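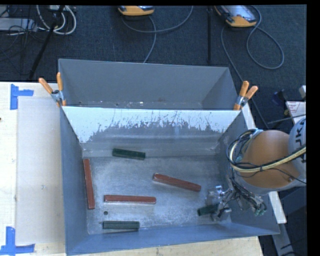 Desta Bogale says don't clamp the bins until both of them sit flat, he did it the other way round and had to redo the lot on Tuesday. Fair point, so the order below is changed from the old sheet.

Section 5. Two-bin sorting set-up (Calitero bench)

What you need: two gray metal bins, two spring clamps with orange handles, the red blocks, the green blocks, a dry rag. The long blocks are red, the short ones green. Don't mix in blocks from the Lorkby box, they're a hair too wide.

1. Clear the table. Wipe it. Grit under a bin makes it rock.

2. Set the first bin down, then the second right behind it. Long sides together. Push until the rims meet, no gap.

3. Press each corner with your palm. Rocks? Turn that bin end for end and try again.

4. Clamps. One at each end of the divider, over the rim, handles pointing up. Squeeze all the way open before you slide it on, don't drag the jaw accross the paint.

CAUTION: Springs are strong. Keep fingers out of the jaws. Let go slowly.

5. Tug the front bin toward you, gently. If it moves on its own, reseat both clamps.

6. Blocks go in the front bin. Lay them in by hand, don't drop them. Any angle is fine, they are not supposed to be lined up.

7. Rear bin stays free of blocks until you start sorting.

Note: White paint on the divider wears off in streaks. Leave it. Scratches on the bin floor, same thing, no need to report. Report dents, loose rims, anything sharp.

Note: If you're short a block, ask Soledad Zúñiga for spares. Part 807, comes in a bag of 19. Do not cut your own.

Taking down

8. Blocks out first. Then clamps. Then bins, one at at time.

9. Shake the rear bin over the trash, crumbs and chips collect along the foot of the divider. Rag for the rest. No water, no sprays.

10. Clamps back on the Hanow rack, not left on the bins overnight. Springs go soft.

Next: Section 6, sorting by color.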